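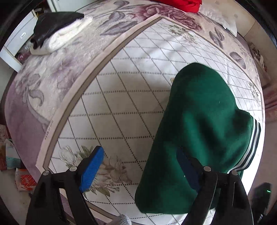

Nernavik, August 7, 2022

Thread: Sorting winter clothes on the floor, fleece with ribbed trim

qiu_floor6
Clearing the drawer cabinet for the season change. The floor mat is my sorting area, since the bed is too soft to fold on. Current order: dark green fleece first, then the black garment, then the red cloth. The fleece is the problem. It has a striped white and green cuff, and the trim keeps the stack from lying flat. Drawer depth is 22 cm. Fold or roll?

Grondgate
Roll. Fold the sleeves across the back, cuffs pointing down, then roll from the hem to the collar. Folded fleece springs back in a shallow drawer and catches on the runner above.

meifang_qin
Disagree on rolling. A tight roll left from June to fall puts creases in the pile, and they take a wash to get out. Fold in thirds lengthwise, then in half. Put the cuffs on the inside so the ribbing sits in the middle of the bundle.

Grondgate
I have rolled two fleeces that way for 6 years. No creases after a day on a hanger.

meifang_qin
Depends on the weight of the fabric. Mine are heavier.

YXia
Use the grid on the mat. Line up the side seam with one of the diagonal lines and fold parallel to it. All the bundles come out the same width and the drawer fills evenly.

qiu_floor6
Tried the grid. The lines are thin, but they work if the hem is pulled straight first. The dotted ones are harder to follow.

Grernby
Separate question. What is the plan for the white fluffy item under the black one? Dark fleece sheds. I would not stack anything on long pile.

qiu_floor6
Moving it. Cotton bag, top shelf, nothing on it.

Yanling Xia
(Same person as YXia, other account.) Shake the fleece outdoors first. Lint on a flowered rug is slow to pick out, and a vacuum pulls at the edges.

meifang_qin
Agree with that part. Zip it up before folding if it has a zipper.

qiu_floor6
Went with thirds. Height of the bundle is 6 cm with the cuffs inside. Drawer closes. Will try the roll on the next one and post the number.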